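Workshop notebook, Fadham room
13/10/2021

Cloths again. The September batch from Wernley is finished with and bagged, so this entry covers the blue knitted ones only. I want the folding and hanging notes in one place before the stock goes over to the Diltgate store.

Weighed the bale before opening: 855 g with the band on. The supplier sheet gives 400 mm for the long side. I measured one flat on the bench and got 287 mm across the short side, which matches the sheet. Did not stretch it. The knit gives a lot if you lean on the ruler, and last month's numbers were no good for that reason.

Picking up by the middle is still the most awkward way to start. The cloth bunches where it is held and the rest drops into a long narrow strip, and from there you can't tell which corner is which. Picking up near a corner is better if you can find one. A frayed corner is easy to find but I would keep those cloths out of the folding pile and put them with the rags.
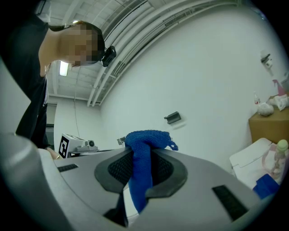
Passing a cloth from one side to the other needs some slack. If both ends are held tight it turns into a rope and has to be laid down and opened out again. My order for now: hold high, let it hang, take the lower end, lay it on the table, flatten from the center outward. Then fold long side to long side, and once more across. Edges to the left so the stack can be counted from the front.

The stack leans after a while. Turning every other cloth end for end helps - the hem is thicker on one side. A shallow tray would help more, and there is one in the Atanasov cupboard that nobody has claimed.

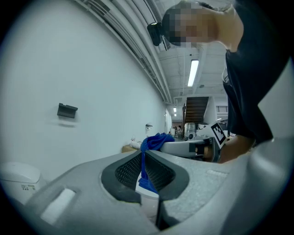 Comment added in pencil: try shaking the twist out before it goes on the table, one flick downward, then lay it. I did the whole of shelf 81 that way and hardly had to flatten any. Also, please don't put the frayed ones in with the rags, I can trim and hem them.

Fine by me. Frayed ones go in the paper bag by the door from now on, not the rag bin. Will try the flick on the next pile and write down whether the hem side matters for it.

To do: label for the tray, new band for the bale, ask Wernley if the next lot can come unfolded.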